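Washing reds, and what to do about a dye run
Laundry and Cleaning board - page 1 of 1

marrowfat53
Posted 20 April 2019

Hello all, long-time reader and very occasional poster. I've been given the job of washing the team kit for our village netball side at Zurnisthorpe, which I said yes to in a weak moment over a glass of wine, and the whole lot is red. The shirts are red, the bibs are red, the lot! My predecessor, Zinhle Hlongwane, did it for years and never had a pink sock to her name, but she's moved to be near her daughter and I don't like to keep ringing her up.

What I do at the moment is wash the reds on their own at 30, inside out, with a colour liquid and no softener.

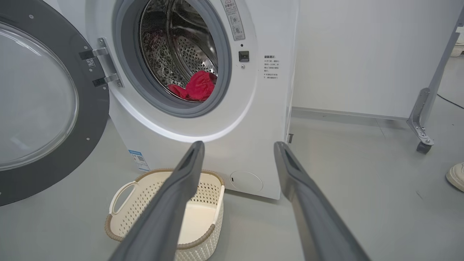

I leave the door open afterwards until the evening, as my mum always did, and give the seal a wipe with an old flannel. So far so good. My worry is what goes in next. I did a load of pillowcases straight after the kit last week and two of them came out with a faint blush along the hem. Is that dye left behind in the machine, or did I miss something in the load? And is there any rescuing the pillowcases? They were a wedding present and I'm fond of them.

tansy_lane
Hello marrowfat and well done for taking it on, kit washing is a thankless task. I'd put money on it being dye left in the folds of the rubber. Water sits in there, and if the kit is new it will be shedding colour for the first four or five washes. Run an empty hot wash in between and you shouldn't have any more bother.

For the pillowcases, don't tumble dry them or iron them whatever you do! Soak them overnight in oxygen bleach in the bath, as warm as the label lets you, and then wash as normal. I got a whole set of napkins back that way.

Ollerton Pete
Sorry tansy, I have to disagree on the empty wash. It's a lot of hot water for not much. A rinse and spin does the same job in a quarter of the time, and I've had navy overalls and white shirts through the same machine for years. I think it's far more likely there was a stray sock.

tansy_lane
Well, Pete, navy overalls that have been washed a hundred times aren't going to give up much dye, are they? New red polyester and cotton mix is a different animal. I do take your point about the hot water, but it's once a week, and it does the machine good as well. Mine used to smell like a pond before I started.
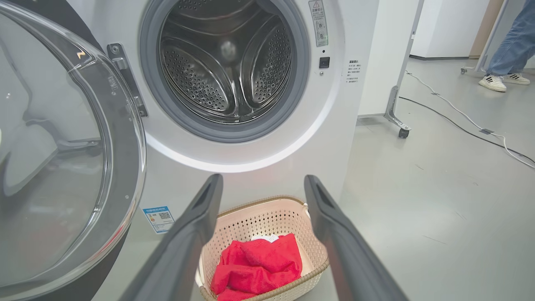 I do mine on the 90 programme with a scoop of soda crystals and then go off and have my tea. When it's finished I run a white cloth round the inside of the seal, right into the bottom fold, and if the cloth stays white I carry on with the sheets. If it doesn't, I give it another rinse.

brenaneck_bev
Can I put in a word for colour catcher sheets? I know some people think they're a swizz, but I put two in with my grandson's football things and they come out the colour of raspberry jam, so they must be catching something. I'm on the Brenaneck side of the hill where the water is terribly hard, so I use a bit more liquid as well.

Ollerton Pete
They catch what's loose in the water, Bev, I'll give you that. They won't stop a wet red shirt marking a white one if it's left sitting on top of it - that's how most of these accidents happen, in my opinion. Get the load out as soon as it's done.

marrowfat53
Thank you all so much, what a kind lot you are. The pillowcases are in the bath as I type and my husband is grumbling that he can't have a shower. Pete, I did go and look, and there was no sock, but I admit I often leave the kit in until after lunch, so I'll mend my ways there.

One more question if you can bear it. How full do you all go? I've been trying to get everything into one wash.

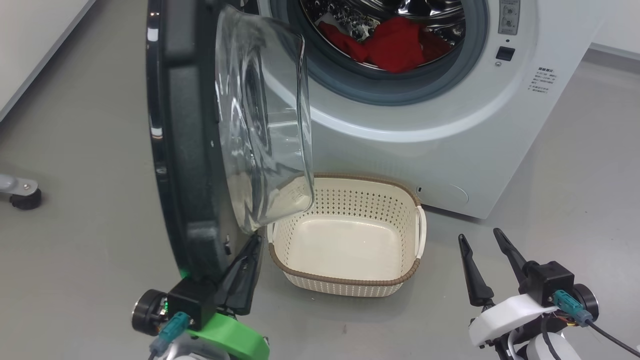
Reds in the drum, door open

brenaneck_bev
I go by the hand rule, you should be able to get your hand in flat on top of the clothes. If you can't, it's two loads.

tansy_lane
Same as Bev. And if any of it is brand new, wash that bit by itself the first few times. We've got a tournament weekend coming in May over at Drundden and I'm already dreading the grass stains, so if anyone has a good tip for those I'm all ears.

Ollerton Pete
White vinegar, half and half with water, and leave it an hour. Tansy will no doubt tell me I'm wrong.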